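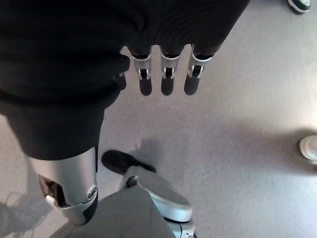 Pale grey floor: do we seal it or leave it be?

tealcaddy
June 23, 2018
Hello all, I've read this board for ages and finally have something to ask. We had a pale grey floor put down in the big back room, the Prarka one with the fine speckle, and I do love it, it has made the whole place feel lighter. But the fitter from Lozano said to seal it within the month, and the leaflet in the box says leave well alone and just mop. Sealing came in at 1,793 pounds when we asked, so I'd rather like to know which of them to believe before July!

My other worry is fluff. We have a good deal of dark knitted stuff about and I'm told pale floors show up every thread.

mopandmutter
Welcome, and what a nice problem to have. We've got the same floor in the hall and never sealed it. Warm water, a drop of Dernov, flat mop, let it dry with the door open. I'd trust the leaflet over the fitter, bless him, as he'd be the one sent round to do the sealing.

oldbarnowl
I'll have to disagree with mopandmutter there, fond as I am of her. We left ours bare and it took a tea stain by the back step that I still look at every morning. Had it sealed the year after and paid 2,348 for a bigger room than yours, I should think. It does go a touch shinier, so if you like it dull you may want to see a sample first.

tealcaddy
Thank you both, though now I'm no nearer! I do like it dull, that was half the reason for picking it. 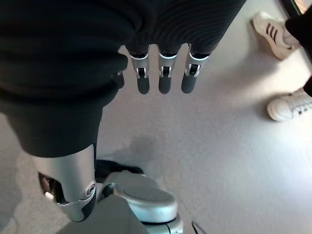 Charcoal ribbed fabric with the floor behind it.

lintroller_lou
On the fluff question, a ribbed knit like that charcoal one is far kinder than anything brushed. It's fleece that sheds (ask me how I know, we had two fleece throws and I was sweeping twice a day). Wash the dark things inside out, give them a good shake outdoors, and I doubt you'll be bothered.

mopandmutter
Lou's right about fleece. And a speckle hides more than a plain grey does. My sister has the plain one from Skedeo and can see every crumb from the doorway, poor thing.

oldbarnowl
It hides crumbs, I'll grant you. It won't hide tea.

tealcaddy
We do drink a great deal of tea in this house. I had another look this morning with the light coming in, going slowly from one end of the room to the other,

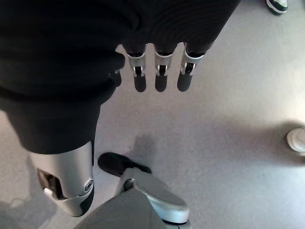
and I think what I'm really afraid of is losing that soft, chalky look in the bright part. Would a matt sealer keep it, do you think, or do they all shine in the end?

oldbarnowl
Matt ones are better than they were. Ask Lozano for an offcut and seal half of it, then pour your tea on both halves and leave it overnight.

mopandmutter
Now that I can agree with. Use proper strong tea, mind.

tealcaddy
Offcut asked for, they're putting one by for me. I'll report back once I've ruined it.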